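Fake flowers keep flopping over in vase - how to sort them before arranging?

Posted by Urszula Baran
Ludeo Community Help > Home & Craft > Faux florals
389 views

Hi all, got a box of artificial stems from Gustomell for mum's table in November and I'm stuck. Roses have long skinny stems, hydrangeas are top heavy and lean straight out. Also heaps of little leaf bits came off in the box and I don't know if they go back on or what. Vase is a plain glass one, wide neck. Tried twice, looks like a dropped salad. Do I cut the stems?? Scared to, can't undo it. Budget is pretty much gone so no fancy gear please. Thanks in advance

Kaczorowski
Dont cut anything yet. Wide neck is your problem. Put tape across the top in a grid, clear stuff, and poke the stems through. Done.

Teresa Malinowski
Agree on the tape but do your sorting first, saves a lot of swearing. Clear the biggest table you've got, pale one if you have it, easier to see the green bits. Tip the lot out. Lay everything flat so you can see how long the stems are next to each other.

Then hydrangeas in first, low, heads resting on the rim. They hold each other up. Roses go in after, through the gaps, a bit higher. If a stem's too long bend the bottom 5 cm up into a hook before you even think about cutters. Wire inside usually, so it holds. If it won't bend, cut 10 mm at a time, you can always take more off.

Loose leaves: some have a little hollow end that pushes back on the stem, dab of craft glue if it's sloppy. Plain sprigs just tuck in around the rim to hide the tape. Keep the spares in a bag.

Also steam the petals if they're squashed from the box, kettle is fine, hold them well back and mind your fingers. Fluff with your hands after. Colour wise red and pale blue go nicely together, I'd leave it at those two and teh green.

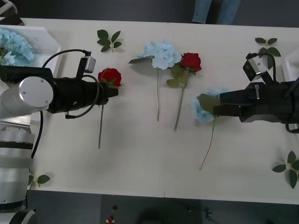 Red rose and pale blue hydrangea over the white table, leaf sprigs still loose.

Urszula Baran
Tape grid worked!! Hydrangeas low was the trick. Hooked two of the roses, didnt cut any. Still got a bag of leaves left over, will deal with those after dinner. Ta both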